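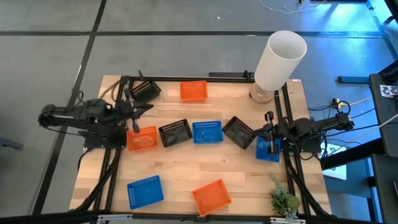
Ketbridge Disc Golf Course
Safety Inspection Checklist with Comments

Date of inspection: June 21, 2022
Inspected by: Yayra Alhassan
Type of inspection: Regular, pre-tournament
Course status after inspection: Open, with restrictions on holes 4 and 9

Each item is marked Pass, Repair or Close. An item marked Repair may stay in use until the work is done, unless the comment says otherwise. An item marked Close may not be used by players until it has been inspected again.

1. Parking area and entrance

1.1 Entrance sign readable and firmly mounted. Pass
1.2 Course map shows current layout. Repair
Comment: The map still shows the old walking path behind hole 7. A corrected sheet has been requested. Until it is posted, the arrow sign at the seventh target must stay in place.
1.3 Emergency contact number posted. Pass
1.4 Surface free of holes and loose stone. Pass

2. Tee pads

2.1 Surface level and free of cracks wider than a finger. Repair
Comment: Hole 4 has a raised corner at the front left of the pad. Players with a long run-up are likely to catch a foot on it. The long tee is closed and play is moved to the short tee.
2.2 Rubber mats flat and fastened on all sides. Pass
Comment: The mats on the Vuren side of the creek were refastened in spring and are holding well. The mat on hole 11 is worn smooth in the center and should be turned before August.
2.3 Drop at the rear of the pad no more than 5 inches. Pass
2.4 Clear throwing space on both sides. Pass
Comment: Branches at shoulder height on hole 6 were cut back during the visit.

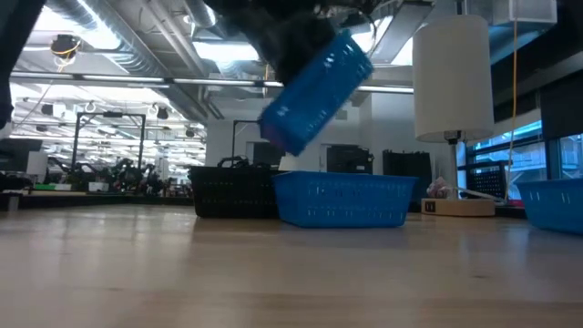
3. Targets

3.1 Pole upright and firm in its sleeve. Pass
Comment: Hole 2 moves slightly when pushed by hand. It is within limits, and the collar should be tightened at the next visit.
3.2 Chains complete, with no open or sharp links. Repair
Comment: One outer chain is missing on hole 9 and the hook above it is bent outward at face height. The target is closed until the hook has been replaced. Players are to skip the hole and score no throws for it.
3.3 Top band and number plate secure. Pass
3.4 Rim and lower cage free of broken welds. Pass
Comment: There is light rust on the three Bosman targets in the wet corner by the pond. Rust alone is no ground for closing a target, but the welds on these three should be checked by hand and with gloves on. The inspector should run a hand along the full rim, since a broken weld is often hidden under leaves or mud.
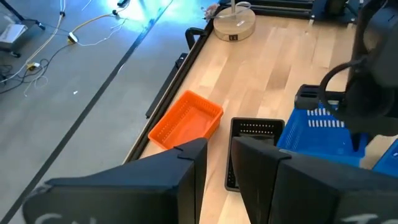

Where a sharp edge is found and cannot be filed down on the spot, the target is to be covered and the hole marked Close on this sheet.

4. Fairways and shared paths

4.1 Warning signs in place where a fairway meets a walking path. Pass
Comment: Walkers use the path across hole 12 heavily in the evening. The sign is readable from both directions. A second sign on the north side is recommended — the hedge will hide the present one by late summer.
4.2 Dead or hanging limbs. Repair
Comment: There is a hanging limb over the right side of hole 8, some 2 yards from the usual landing area. The area below has been taped off and the park office informed.
4.3 Footbridge planks and rails sound. Pass
4.4 Benches stable, with no raised nails or splinters. Pass

5. Spare parts and repair work

5.1 Spare chains, hooks and collars in stock. Repair
Comment: Stock is low. The Nekosance order has not arrived, and there is one spare hook left, which is reserved for hole 9.
5.2 Tools returned and in safe condition. Pass
5.3 Removed parts kept together and labeled. Repair 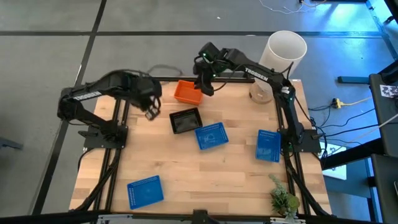 Hooks and links taken off a target must stay together until the repair is finished. At this visit, parts from at least two targets were found mixed in one bag. From now on, each target under repair is to have its own open container on the workbench, with the hole number written on tape. A plain plastic tray like the orange one near the far edge of the wooden table is sufficient. Bags and coat pockets are not to be used.

6. Follow-up

6.1 Replace hook and chain on hole 9. Due before the tournament.
6.2 Grind or relevel the pad corner on hole 4. The cost may not go over $700 without written approval.
6.3 Remove hanging limb on hole 8. Park office to confirm.
6.4 Post corrected course map.
6.5 Reinspect holes 4, 8 and 9 and attach the results to this sheet.

Signed: Yayra Alhassan, Course Inspector
Copy to: Ketbridge park office, tournament desk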